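Drollomum: Household and Workshop Words in Canadian English

Data card, version 3
Last revised 1 November 2020

Summary

Drollomum is a collection of 2,145 written responses in which adult speakers of Canadian English name and describe ordinary objects in and around the home. It was compiled by the Skirnum Language Office to support the study of regional vocabulary, with particular attention to words that vary between households in the same town. The collection is distributed as plain text with accompanying metadata. It contains no audio.

Contents

The distribution consists of two files. The file responses.tsv holds the responses themselves, one per line, in UTF-8. The file speakers.tsv holds the information supplied by respondents about themselves, keyed by an arbitrary identifier that has no meaning outside the collection.

Fields in responses.tsv

response_id: unique within the release; not stable across releases.
speaker_id: corresponds to the same field in speakers.tsv.
prompt: the wording of the question put to the respondent.
answer: the response as written, including misspellings.
answer_norm: the response in lower case, with Canadian spelling applied (colour, grey, centre, mould).
domain: kitchen, laundry, garage, yard, clothing or other.
note: free text entered by the annotator. Frequently blank.

Fields in speakers.tsv

speaker_id: as above.
age_band: recorded by decade.
region: province or territory of longest residence.
other_languages: as reported by the respondent, without correction.

Collection

Responses were gathered by written questionnaire. Prompts were phrased so as to avoid supplying the expected word: respondents were asked, for example, what they call the soft seat on which more than one person may sit, the knitted hat worn in winter, or the channel that carries rainwater from the edge of the roof. Respondents could give several answers to a single prompt, in which case each answer occupies its own line and shares a prompt and speaker_id.

The questionnaire was drafted by Felicja Tokarz and revised by Nnamdi Yusuf following a trial in May. Prompts withdrawn after the trial do not appear in this release. The wording of the garage prompts was altered at the same time, and answers to the earlier wording have been removed.

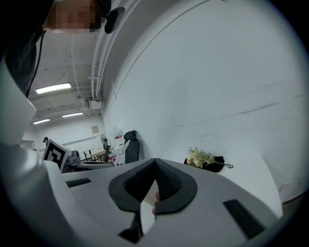

Light grey hand-held gripper with black fingertip pads.

Annotation

Normalization was carried out by two annotators, A-yeong Jeon and Ro-un Son, working independently. Disagreements were referred to Su-bin Nam, whose decision is the one recorded. Annotators were instructed to leave regional and family words intact even where no dictionary entry could be found. Compounds are written as the respondent wrote them, with the result that "dishcloth", "dish cloth" and "dish-cloth" are all present in the answer field and are reduced to a single form only in answer_norm.

Brand names used as common nouns have been retained. Personal names appearing within an answer have been replaced by the token NAME. Users who encounter a name that has escaped this process are asked to report the response_id to the Office.

Known limitations

Respondents were self-selected, and the sample should not be treated as representative of any province. Older age bands are better covered than younger ones. Francophone respondents were able to take part, but the prompts were issued in English only, and words borrowed from French may be under-reported as a result. The territories are thinly covered, and users are advised against drawing regional comparisons that depend on them.

The domain labels were assigned to prompts and not to individual answers. An answer that properly belongs elsewhere, such as a garage word offered in reply to a kitchen prompt, will therefore carry the label of the prompt.

Intended use

The collection is intended for dialect research, lexicography and classroom teaching. It is unsuitable for identifying the origin of an individual speaker, and such use is contrary to the terms of the licence.

Related material

Spelling conventions follow the Fusby house guide, copies of which may be requested from the Office. A companion word list, Diệp, covers Vietnamese household terms used in Canadian homes and is maintained separately under its own licence.

Corrections

Corrections should be sent to Su-bin Nam at the Skirnum Language Office, quoting the version number and the response_id. Accepted corrections are listed in the change log of the following release.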